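Getting dried crumbs off a printed table mat without fading it

Kalliopi Panagiotou
I have a pale mat with pink roses and green leaves under my dish rack. The print has already faded. Crumbs collect on it whenever plates are moved to the rack, and wiping with a damp cloth turns them to paste. The mat is 24 inches deep, so shaking it over the sink is awkward. What is the correct order of work? The plates are hand-painted, if that matters.

Rodrigo Mateos
just get a darker mat

Tove Eskildsen
Dry first, damp second. Scrape each plate over the bin before it goes near the mat. Then clear the mat with a soft brush, working from the back edge toward you, and lift the rack to get what is under it. Only then use a cloth, wrung out hard, with a drop of mild dish soap in 4 cups of lukewarm water. Blot the printed areas - rubbing is what takes the color off. Let the mat dry flat for 8 hours before the rack goes back.

For the plates, check whether the painting is under the glaze. If you can feel the brush strokes with a fingernail, wash by hand and keep scouring pads away from it. Stand plates on edge in a rack with upright slots. A flat wire rack is a cooling rack and will not hold them.

My mat has a similar pattern, before brushing:
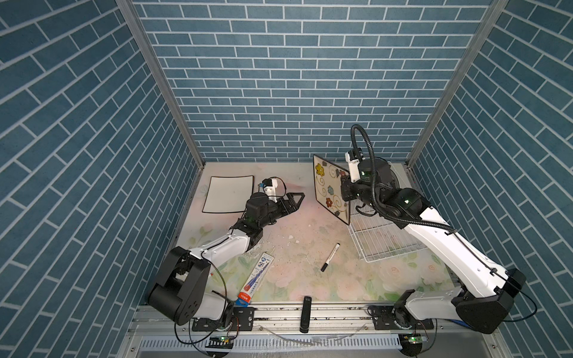

Floral plate, wire rack and crumbs on the rose mat.

Maximiliano Calvo
Agree with Tove on brushing first. I use a Wollus table brush, the short one. One correction: 8 hours is fine for vinyl, but a fabric mat with a foam back needs 24, or it smells by October.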